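Vovum opens orders for its bench planning kit, and I'd like to talk about money

December 4, 2023 – I run the small team at Vovum that put this kit together, so I get to write the release myself this time (our usual ones are a bit stiff, I'm told). The news first: starting today, labs and teaching departments can order the Vovum Bench Planner, a workbook and price model for anyone buying their first tabletop robot arms. It ships in March, and the first 100 orders go out with a free review call.

We built it after watching a lot of good people budget for the arm and then stop. The arm is the easy line! You find a price, you type it in, you feel great. Then come spare servos, cables, a decent power supply, a second gripper, somewhere to put it all, and the things you want the arm to pick up. Our own first budget at the Berge workshop had seven lines on it. The version we'd sign today is a good deal longer, and the Planner walks you through every one of those lines with a low, middle and high figure you can change yourself.

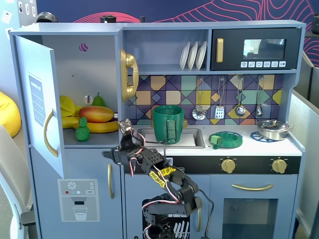

A toy kitchen is one of my favorite purchases, and I'll defend it to any finance office. You get doors, handles, knobs, a sink and shelves at several heights, all in one piece of furniture that you can put together in an afternoon. Buying those as separate test fixtures costs far more, and you'd spend weeks bolting them down. The Planner has a whole section on props for this reason, with room for duplicates, because small things wander off and a run you can't repeat is money wasted.

The other big section is spares. We ask you to set aside $1166 per arm for the first year in our middle plan, and yes, people gulp at that. You can go lower. If you have one arm and a patient team, the low plan may suit you fine. If you have a class booked in and students waiting for a turn, please don't – a single worn servo can eat a week while you wait on the mail.
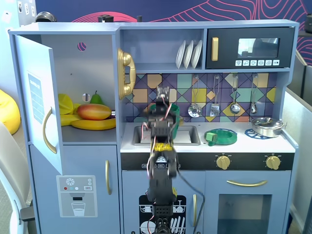 The arm at the sink of the play kitchen, with the green cup just beyond the gripper.

We also put in a page on floor space, which I fought for. Measure the reach of the arm, then measure it again with the doors of whatever you're working on standing open. Cables need a path as well, and so does the person who has to get in there and reset everything. Stuvach, our partner for benches and mounts, has priced three layouts for the Planner, and they're written up in plain words so you can hand them straight to your facilities people.

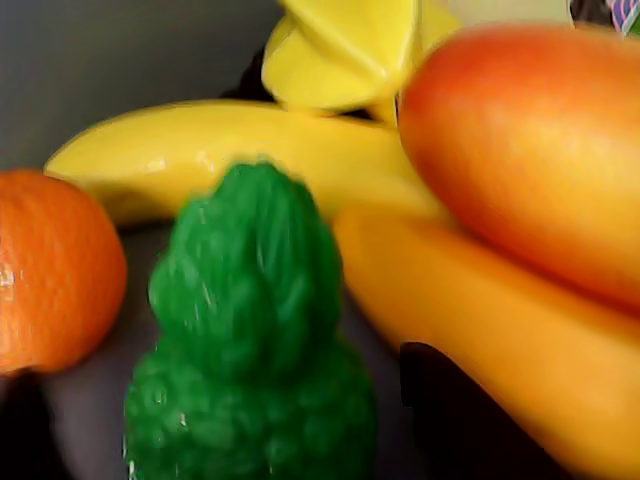

Play food is cheap, by the way, so buy more than you think you need and mix your shapes. Long, round, lumpy, flat-sided – a gripper that copes with one may hate the next, and it's nicer to learn that before you order a dozen of the same gripper. There's a shopping sheet for this at the back of the workbook, and it fits easily inside the low plan.

The Bench Planner will be sold through the Vorkuvano online store. A single-department license is $100, and a campus license is $2000 with updates included. Orders are open now, and the review calls will be booked in the order the requests come in. Press copies and sample pages are available from the Vovum press desk.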